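Home Recipes Party Basics Garden Contact

How to make slush for a kids' party without a machine

Quick one, party season and I keep getting asked. You need a freezer, a fork, a big shallow pan. Makes enough for 10 kids, or 13 if they're small. Start the night before if you can.
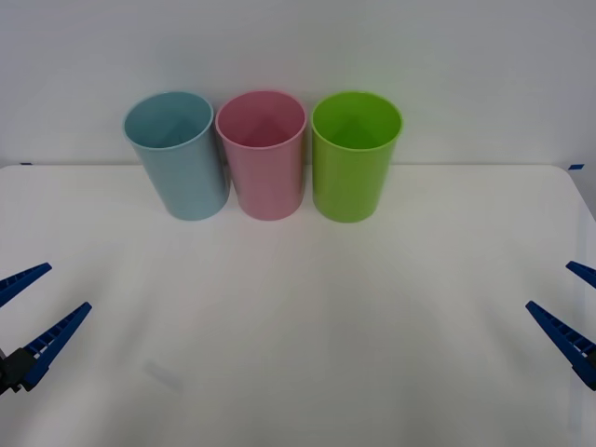
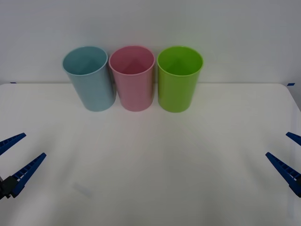
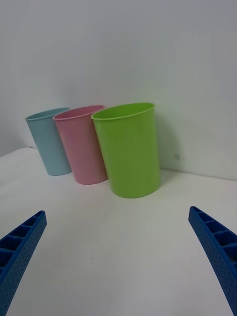

Plastic cups in blue, pink and green.

What goes in: 34 ounces of juice, any kind, plus half a cup of sugar and the juice of one lemon. Don't skip the sugar — no sugar and you get a brick.

1. Warm one cup of the juice with the sugar. Stir till it's clear. Don't boil.

2. Add the rest of the juice and the lemon. Let it cool all the way down.

3. Pour in the pan. Freezer, 60 minutes, flat shelf.

4. Scrape the edges in with a fork. Back in. Keep doing this every half hour untill it's all crystals, up to four hours depending on your freezer.

5. Frozen solid overnight? Leave it on the counter a bit, then fork it hard. Or blender, short bursts.

Chill the cups first. Fill halfway, they always want seconds of a differnt flavor anyway.

Flavors that worked: cherry, white grape, pineapple. Orange was kind of bitter. Natalie Holroyd swears by watermelon — strain it twice, seeds get everywhere.

Leftovers keep a week with a lid on. Fork again before serving.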